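[list] Muren-users: Re: tile seams after reprojection
9th November, by Adalberto Lopes

Prodromos Tsolakis wrote:
> We reprojected the Witetti survey sheets last week and the export now
> has hairline gaps between tiles. They show up at the higher zoom levels
> only. The source rasters have no gaps. Is this the resampler or the
> tile cutter?

It is the tile cutter. The resampler works on the full mosaic and never sees a tile edge. The cutter rounds each tile origin to the nearest whole pixel after the transform, so two neighbors can round in opposite directions and leave a column uncovered.

I ran your config against the Naltosham sheets to check. Out of 3,043 tiles, 498 had at least one empty column, always on the east side. With the origin snapped before the transform the count dropped to zero. The setting is snap_origin in the export section, and it has been off by default from the March release onward. 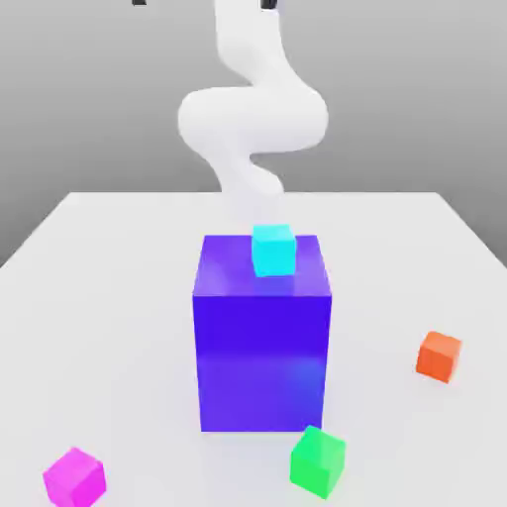

Two side effects to plan for. First, snapping shifts the whole grid by up to half a pixel, so any cached tiles have to be thrown out. Mixing old and new tiles will give you worse seams than you have now. Second, the index file is keyed on origin and must be rebuilt. On my machine the rebuild took nearly 90 minutes, most of it disk reads.

Do not try to hide the gaps with the overlap option. It pads each tile with a copy of the edge pixel, and on contour sheets that gives you small horizontal ticks wherever a line crosses the seam — Coşkun has a patch that pads from the mosaic, but it is not merged and I have not tested it on anything with a nodata mask.

If you still see gaps after the rebuild, send the header of one bad tile and the one to its east. The pixel data is not needed.

Adalberto

Muren-users mailing list | Contact the list owner | Back to top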